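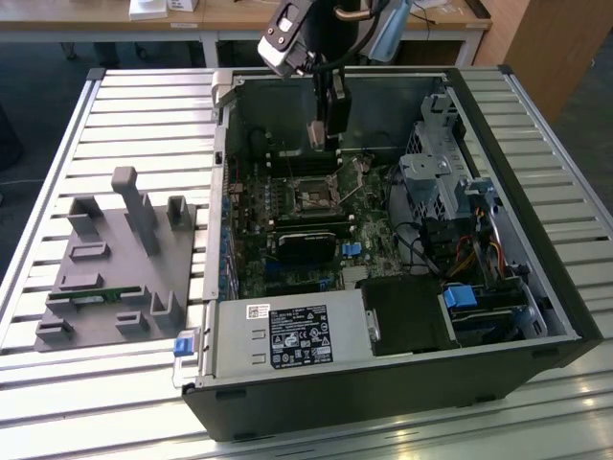 Suha Akl wrote:

> The fallback resolver on Gresine still hands out the old address for the print spool after a lease renewal. I cleared the cache twice and it came back both times. Is the zone transfer from Awwad finishing, or is it only starting? The log on my side shows a start line and nothing after it.
>
> Also, the retry value in the zone file looks wrong to me. If it is in seconds, 110 is too short. If somebody meant minutes, the server doesn't read it that way.

The transfer is starting and not finishing. The log on Awwad has the matching entry for each start line on Gresine, followed by a reset on the TCP side. The zone currently holds 2,148 records, so it does not fit in a single message, and the connection drops after the first one is acknowledged. Gresine then discards the partial copy and keeps serving what it had. Clearing the cache has no effect on this, as the stale record is in the secondary's stored zone file and gets reloaded from disk.

You can confirm it by comparing the serial on both machines:

 dig @awwad stameo.internal SOA +short
 dig @gresine stameo.internal SOA +short

When I ran these, Gresine was 11 serials behind. Every change made since the firewall rules were moved in April is missing from it, including the print spool address.

The firewall is where I would look first. The rule set on Birnard allows port 53 over UDP in both directions without conditions. The TCP rule was rewritten during the move and now has a connection rate limit attached, which the old one did not. Ordinary lookups almost never touch TCP, so the rule appears to work until a transfer comes through. The relevant lines are in the `dns-internal` section of the rules file.

On the retry value: it is in seconds, and you are right that it is too short. Each failed transfer is followed by another attempt 110 seconds later, and enough of those in a row will trip the rate limit by themselves. I don't know whether the short retry caused the first failure or only keeps the failures going. I suggest changing both.

Proposed values for the SOA record:

| Field | Now | Proposed |
|---|---|---|
| refresh | 3600 | 3600 |
| retry | 110 | 900 |
| expire | 2419200 | 604800 |
| negative TTL | 300 | 300 |

The expire value is a separate matter, but I would like to lower it in the same edit. At four weeks, a secondary that has lost contact goes on answering with old data long enough for people to stop connecting the symptoms with the cause. One week is plenty for a network this size.

Order of work:

1. Remove the rate limit from the TCP rule on Birnard and reload.
2. Edit the SOA on Awwad, raise the serial, reload the zone.
3. On Gresine, run `rndc retransfer stameo.internal`.
4. Compare serials again with the commands given earlier.

Please don't delete the zone file on Gresine by hand before step 3. If the transfer fails again it will have nothing to serve, and clients that have it listed first will see lookup errors instead of one wrong address.

If the serials still differ after step 4, send me the output of

 tcpdump -ni any tcp port 53 and host awwad

taken on Gresine while the retransfer is running. The direction of the reset will show which side is closing the connection.

Two questions for the list:

- Does anything still depend on the rate limit in that section? The commit message for the rule says only "tidy".
- Are there static copies of the old print spool address in hosts files? I found one on the build machine and removed it. I have not checked the others.

I can make the change on Birnard at 6 p.m. unless someone objects before then.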